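印刷する | メールで送る

卓上の双腕ロボット作業台、4台をまとめて導入へ グラスタ工作室が新年度の設備計画を公表

2021年4月4日 Grasta通信 編集部

共同工作室「Grasta(グラスタ)」が、新年度の設備計画を公表した。目玉は卓上型の双腕ロボット作業台で、4台を一度にそろえる。予算枠は200万円、採用が決まった見積もりは188万円。納入は8月の予定で、夏の休室期間が明ける頃には利用者が触れるようになる。

工作室ではこれまで、レーザー加工機や3Dプリンターの更新が設備費の大半を占めてきた。ロボットにまとまった額が付くのは開設以来初めてになる。計画書の表紙に「つかむ、置く、入れる」と大きく書かれているのを見て、取材する側も思わず身を乗り出してしまった。机の上の小物を二本の腕で片づける、ただそれだけの作業に、設備担当の班は昨年の秋からずっと取り組んできた。その蓄積が今回の計画の土台になっている。

■ 見積もりは三通り

候補は三つあった。一つ目は産業用の小型アームを1本だけ買う案。精度は文句なしだが、安全柵と設置工事の費用を足すと枠を大きく超えた。二つ目は教育用の完成品を買う案で、届いたその日から動くのが魅力だった。ただし部品の単品販売がなく、指先が欠けただけでも本体ごと修理に出すことになる。修理の間は作業台が一つ空いてしまう。

三つ目が、組み立て式のアームを部品の状態で仕入れ、室内で組む案だ。アーム本体はSkokevon、作業台の枠と天板はRojanasakから調達する。樹脂の部品は工作室の3Dプリンターでも出力できるため、壊れたその日のうちに直せる見込みがある。手間はかかる。組み立てに慣れた人がいないと進まない。それでも検討会では、この案の説明が始まると質問が止まらなかったそうだ。「配線の長さは変えられるか」「指先の形は自分で描いてもいいか」と、もう使う気になっている声ばかりだったという。結局、この三つ目に決まった。

■ 188万円の中身

見積書で一番大きいのはやはりアームで、モーターが金額の大半を占める。次が作業台の枠、天板、囲いの板。その後に電源、配線、カメラ、操作用のパソコンと続く。パソコンは新品を買わず、設計室で使っていた機体を回す案もあったが、映像を同時に取り込むには力が足りないことが試験で分かり、新しく買うことになった。

残りの12万円は予備費として枠内に置いておく。使い道は消耗品に限る。指先の当て物、結束バンド、歯車、交換用のケーブル。こうした細かい品の発注はこれまで利用者の立て替えに頼りがちで、月末になると領収書の束が事務机に積み上がっていた。今回は最初から費目を立て、部品箱の残りが減ったら発注する流れにする。地味な話だが、計画書の中で一番よく練られているのは実はこのページだと思う。交換の目安まで部品ごとに書き込まれていて、読んでいて楽しい。

見積書に入らなかったものもある。移動式の台車、予備のアーム1本、それに専用の照明。照明は当初の表に載っていたが、天井灯の下でも困らないと分かって外された。台車は来年度に持ち越し、予備のアームは年度途中の部品の減り具合を見て改めて諮る。

■ 200時間の試運転から

計画の裏付けになったのは、設備担当の班が続けてきた試運転の記録だ。累計は約200時間。動かした時間、止まった時間、止まった理由が作業日誌に残っている。日誌は手書きで、欄外に油のしみが付いたページもあれば、「きょうは調子がいい!」とだけ書かれた日もある。

この記録から出てきた要望が、そのまま発注の条件になった。たとえば天板の色。白い板は物の輪郭が見分けやすく、影も読みやすい。天板の縁にはアルミの枠材を回し、アームの取り付け板をそこにねじで留める。位置をずらしたいときは緩めて動かせばよく、穴を開け直さずに済む。

囲いについても意見が割れた。板を立てると背景がすっきりして映像は扱いやすい。一方で、見学に来た人が横からのぞけなくなる。せっかく面白いものが動いているのに見えないのはもったいない、という声が強く、囲いの高さは低めに抑え、手前は開けておくことで落ち着いた。見学者用の床の線も引き直す予定だ。

ケーブルの取り回しは、日誌の中で最も多くの行数を費やした話題である。短いと腕を伸ばしたときに突っ張り、長いと机の上の物に引っかかる。輪を描くように余裕を持たせて、要所だけを留める。言葉にすれば一行だが、ちょうどいい長さを探すまでに何度も結び直している。発注書にはケーブルの長さが腕の左右別に書いてあり、ここにも苦労の跡が見える。

■ 操作と記録は「Jutska」で

動かすためのソフトウエアは、工作室の利用者有志が作ってきた「Jutska(ユツカ)」を引き続き使う。名前の由来は計画書にも書かれていない。手元の操作器で腕を動かし、その動きを映像と一緒に保存して、後から見直したり学習に使ったりできる。ライセンス費用がかからないので、その分を丸ごと部品に回せた。

もっとも、費用がかからないといっても手間はかかる。今回の計画では、新しい作業台に合わせた設定の書き直しと、初めて触る人のための手引き作りが、夏までの作業として工程表に載った。手引きはまず紙で出す。機械の横に置いて、手が汚れていてもめくれるように、という理由からだ。

保存した映像の置き場所も費用として見込んである。試運転の終盤は容量が足りず、古い記録を消すかどうかで毎週のように相談していた。新しい保存装置は1台にまとめ、どの作業台からも書き込めるようにする。

■ まずは小物の整理から

導入後の最初の課題は、机の小物を入れ物に片づける作業に決まった。仕切りのある入れ物は、課題として実に奥が深い。まっすぐ下ろせば入る物もあれば、斜めに立てかけないと収まらない物もある。先に背の高い物が入っていると、腕の通り道まで変わってくる。人なら考えもせずにやっている動きを一つずつほどいていく面白さがあり、試運転に加わった利用者の間でも人気が高かった。

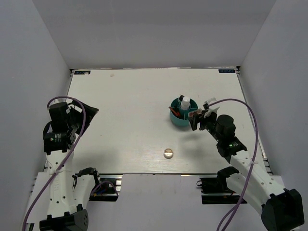

仕切り付きの丸い入れ物のそばに右の腕の指先を寄せた双腕の作業台。手前には小さな丸い物が置かれている

課題に使う道具は、できるだけ文房具店や台所で手に入る物にする。専用の積み木や試験片を買えば条件はそろえやすいが、値段が張るうえ、家に帰って同じ物で試すことができない。入れ物と小物の費用は、予備費から出すまでもない額に収まりそうだという。利用者からの持ち寄りも受け付ける。割れ物、刃物、中身の入った瓶は不可。

次の課題の候補には、ふたの開け閉め、布をたたむ作業、二本の腕での受け渡しが挙がっている。受け渡しは試運転でも何度か挑戦したが、日誌には「惜しい」の文字が並ぶ。作業台の数が増えれば、同じ課題を並べて試せる。片方の台で指先の形を変え、隣の台では変えずに比べる、といったこともできるようになる。ここが今回の計画で一番わくわくするところだ。

■ 今後の日程

発注は今月中に行う。モーターは納期が延びることがあるため、Skokevonへの注文を先に出し、Rojanasakの枠材は置き場所の採寸が終わってからになる。置き場所は南側の窓沿いで、今は木工用の棚が並んでいる。棚は奥の壁へ移す。床の電源が足りないので、コンセントの増設を建物の定期点検に合わせて済ませ、工事費を抑える。

組み立ては公開で行う。利用登録をしている人なら見学も手伝いもできる。ねじ締めだけの参加も歓迎とのこと。電動ドライバーは工作室の備品を使えるが、細い六角レンチは数が少ないので、持っている人は持参してほしい。

8月の納入分がそろった後、動作確認を経て予約の受け付けを始める。当面は1回2時間までとし、初回は操作の講習を受けてもらう。利用料は現行の機械利用料と同額に据え置く。設備計画の全文と見積もりの比較表は、工作室の入り口の掲示板と受付の閲覧用ファイルで読める。作業日誌の写しも一緒にとじてあるので、立ち寄った際はぜひ欄外まで見てほしい。

計画への意見は受付の用紙で今月末まで受け付けている。

印刷する | メールで送る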